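The Blue Table Gets Its Corners

If you've stopped by the Mandagi workroom lately, you'll have noticed that the big padded table has been given some yellow tape, and quite a few of you have asked me about it (thank you for asking, I do love talking about tables!). We settled on outlined spots at the back so that things set down there have a place to go, and so that the rest of the blue stays clear for whatever is being worked on.
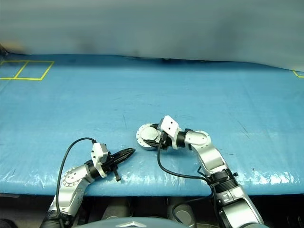
The blue table at Mandagi, with its yellow tape outlines toward the back.

Yes, the cover has its scratches and scuffs, and a few wrinkles too, but I'm fond of it and would like to keep it going until February at least. Please wipe it with a soft damp cloth and leave the scouring pads in the kitchen. If a strip of tape starts to lift, press it down again or let me know, and I'll bring a fresh roll over from Cornport. We have 4 left in the cupboard, so there's no need to be shy about it.

Anyone with thoughts on the pale backdrop (a few of you would like it steamed, and I'm coming around to the idea) can drop a note in my tray.

Nabila Wuisan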